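Why Did the Laundry Robot Stop?

Robots can help with chores, but they make mistakes too. One laundry robot, called Rodano, had a problem in January. It was supposed to pick up clothes one at a time. In the middle of a job, it stopped and would not move.

Rodano has 2 arms. At the end of each arm is a gripper, which works a bit like your finger and thumb. The gripper closes on a piece of clothing, and then the arm lifts it up.

Clothes are hard for robots. A cup keeps the same shape when you pick it up. A shirt does not. It bends and folds, and it gets tangled with other things. Long, thin things such as straps are the worst, as they can come up along with whatever the robot is trying to lift. 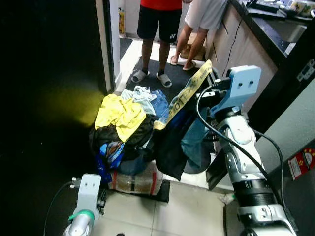
On the day it stopped, Rodano had picked up a dark navy piece of clothing. A yellow strap was draped over its upper edge and ran down toward the pile. The robot pulled. The strap got tight. The motor in the arm had to work harder and harder.

Rodano has a safety rule for this. If an arm has to pull too hard, both arms stop. This is called a protective stop. It keeps the robot from ripping clothes, breaking its own parts or hurting a person who is close by.

So the stop was the safe part. The fault was in the program. Kiều Hứa, an engineer, read the robot's records and found that it had felt the extra pull 4 seconds before it stopped. It should have let go right away – but the program told it to try again first.

Her team changed the program. Now Rodano lowers the clothes and opens its gripper when something feels stuck. They tested the change with 425 lifts. The robot still got stuck 17 times, and each time it let go.

If you are ever near a robot that has stopped, do not pull the clothes out of its gripper. It could start moving again. Step back and tell a grown-up, who can press the stop button before anyone reaches in.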